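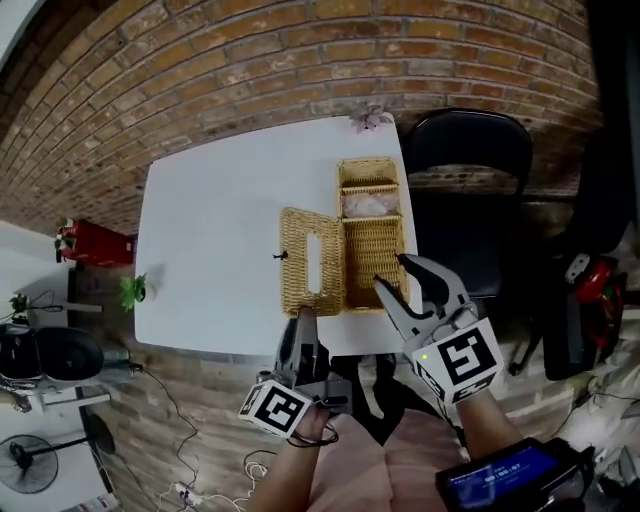
Henok Wolde wrote back within the hour to say he'd read my first draft and still couldn't tell whether I liked the kit or not, and could I please put that at the top before the folder layout. Fair enough! I like it. I'd rent it again, I wouldn't buy it yet, and the reasons are in the section called "So is it any good" further down. If you only came for the files, skip to "What's in the folder".

Trasidon two-hand kit, tabletop trial: README and data card

What this is

A set of recordings I made with the Trasidon hand-held gripper kit while I had it on a trial rental, plus my notes on using it. The kit is the kind where a person holds a gripper in each hand and does the job themselves, and the recording is meant to train a two-armed robot later. I have no robot arms here. I wanted to know if one person with a table could get clean two-handed data out of a rental box, and how annoying it would be.

The set has 196 episodes across 19 tasks. Everything was done on the same white table against the brick wall, because moving the table meant redoing the setup and I got lazy after October.

What's in the kit (as it came to me)

Grippers, left and right. They aren't a matched pair. The left one is dark gray and black with angular fingers, the right one is light gray with long curved jaws. I asked support if this was a mistake and Tsehay Kumsa told me no, the trial units go out mixed so people can compare the fingers. I'd have loved to know that before I opened the box, but okay.

Marker cubes, which sit on the grippers and carry the black square patterns the tracking needs. The one on the right hand is the bigger of the pair. Do not swap them. The calibration file knows which cube is which and the software won't warn you, it will just give you a very confident path through the middle of the table.

A head camera on an adjustable strap.

A small recorder with a blue screen that straps on near your right arm. It shows the timer and a few lines of status text. More on this thing later, I have feelings about it.

Cables, a charger, and a printed quick start card that is fine as far as it goes.

The tasks

They're all household stuff, and I picked them for needing both hands. Some favorites:

tissue_box: a woven wicker box with a slotted lid, and the tissue bundle still in its wrapper. Variants are lid off, lid on, bundle in, bundle out. The one I've ended up using to show people what the kit does, because you need one hand minding the lid while the other deals with the base.

jar_lid: twist off, set down, twist back on. Hard with the curved jaws, much nicer with the angular fingers.

towel_fold: a kitchen towel, folded in half and in half again. Slow, and oddly relaxing.

cup_stack: the boring one. Start here if you're checking your loader.

zip_pouch: hold the end, pull the tab. I dropped the tab a lot and kept those takes (they're labeled, see below).

The full list with a line on each is in tasks.txt.

What's in the folder

episodes/ has one subfolder per take, named by task and a running number. Inside each you get the head camera video, a pose file for each gripper, a jaw opening file for each gripper, and a small notes file.

calib/ has the calibration for each session. Match it by session name, which is written in the notes file of every take. Please don't use one calibration for the lot, I tried and the early sessions go visibly off.

scripts/ has a loader and a little viewer that draws the gripper paths over the video. Nghĩa Tiêu wrote the viewer and it's much better than mine was. It wants the folder layout left exactly as it is.

tasks.txt and labels.csv are what they sound like.

Labels

Every take is marked clean, messy or failed. Clean means the task got finished without a drop or a regrip I'd be embarrassed by. Messy means it got finished, with some fumbling on the way. Failed means it didn't get finished. I labeled them all myself, in the evenings, and I know I was stricter at the beginning. Gaspard Vasseur went back over the towel_fold labels and disagreed with me often enough that I changed a bunch of them, so that task is probably the most reliable one in the set. If you only trust one column, trust failed. I never called a finished take failed.

Known problems

Tracking drops when a marker cube goes out of the head camera's view, mostly when I leaned in too close or turned one wrist right over. The pose files have a gap flag for these stretches. The loader skips them by default, and there's a switch if you want them left in.

The head camera is very wide, and it's been left uncorrected. Straight lines bend a lot, so the rows of bricks curve right around the back of the table. Correction values are in calib/ if you want them.

My forearms are in nearly everything. So is my lap, depending on how I sat. If your training recipe needs arms masked out, you'll have to do that yourself.

The background isn't tidy. There's a chair close by, a fan, cables on the floor, a few plants and bits of furniture. I left the little flower and the green sprig on the table for the tissue box work. I quite like having them there, but a purist will want to crop.

The lighting changes from session to session. I recorded in the morning and the late afternoon, whenever I had the time.

Sound was recorded and then stripped out. You're not missing anything except me talking to a pouch.

So is it any good

Mostly yes! Setup is the best part. From closed box to first usable take, I needed one evening, and I'd never touched this kit before. The grippers have a small light on the side, green when I'm good to go on my unit, and having the status right on the hand is such a sensible idea that I missed it when I went back to my old rig.

The left gripper is great. The angular fingers get under thin edges (lids, cards, the rim of a tray) and I stopped thinking about it pretty fast. The right one took me longer. Those long curved jaws are lovely on anything round or bulky and clumsy on anything flat, and when they're wide open you have to be careful what they bump on the way in. If Trasidon lets you pick, I'd ask for angular on both sides and borrow a curved one for the cup work.

Your hands will get tired. The weight sits forward of the grip, and with the cube up there too you feel it in the wrist. I took a break after every batch and my data got better when I did.

The recorder is my main complaint. Battery life was 50 minutes on a full charge, and it doesn't beep when it's going. It just stops. I lost the end of a really good Saturday session that way and only found out when I copied the files over. Now I check the screen before each take, which you can do with a glance down since it's strapped right there, but why is it my job? A beep, please. Also the strap end hangs loose and so does the cord at the left wrist, and I've learned to tuck both in before I start.

The export software is okay. It's slow on long sessions and it names files in a way only it understands, so the first thing scripts/ does is rename everything. Support was quick and friendly every time, and they sent me the cube dimensions without any fuss when I asked.

How it compares

I've used the Bilten hand kit before, on a loan from Hamdia Worku, and the short version is that Bilten's grips feel nicer and Trasidon's tracking is better. With the Bilten I threw away a lot more takes. I've put my side notes in compare.txt, but please read them as one person's opinion on one table.

Using the data

Use it for whatever you like, research or products, and say where you got it. If you train something on the tissue_box takes I'd really love to hear how the lid part goes. Please don't use the set to rate people's hand skills or anything of that sort. It's one person, right-handed, who was learning the kit the whole time, and the later takes are smoother than the early ones for exactly that reason.

Changes

Version 2 has the corrected towel_fold labels, the renamed files, and Nghĩa's viewer in place of mine. Version 1 had a swapped calibration in the jar_lid sessions, so if you downloaded that one, throw it out and get the new one.

Still to do

A printable card of the start positions for each task, so somebody else can repeat them. Thumbnails for the episode list. Answer Gaspard about zip_pouch labels.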